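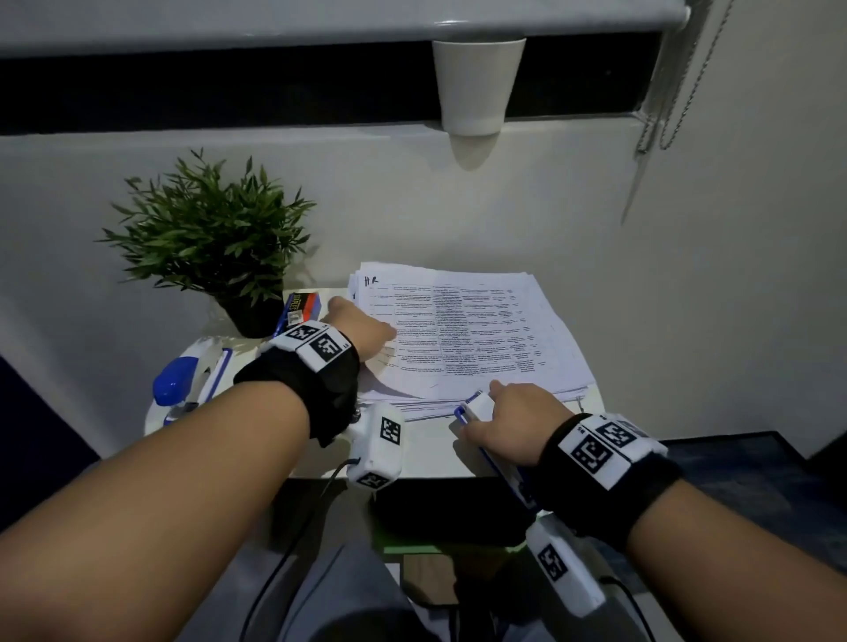 Oct 12, 2023. Pumphrey robotics club, paper-handling project

Evening session on the little desk by the window, and we stuck with the stapling task all night (my idea, sorry Glenys!). Trackers on both wrists, white units underneath, cables down towards the lap. I'd thought the cables would be the nuisance but you forget them after a bit, as long as you don't cross your arms over.

The routine so far: left hand flat on the stack, fingers spread, right hand goes for the stapler. The old printed tables are good for this, plenty of sheets and no one wants them back. Glenys Powell reckons the stack is far too thick for any stapler and she's right, so next time we split it first. For now I only care about the reach and the grip. 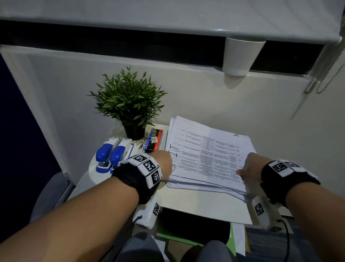
Maj-Britt Torvik
Second-year student, task design

Squaring up is the bit I keep fretting over. With a hand on each side, the pages still fan out at the corners, and I do all sorts of tiny nudges without thinking. How Hilano (our arm) is meant to learn that from 15 goes I don't know! Vellik wouldn't load run 2 either, must ask Glenys which version she's on.

To do: thinner stack, keep the square markers facing up when I turn my wrists, and have both staplers out again but further from the plant. Glenys wants the whole thing ready to show in April.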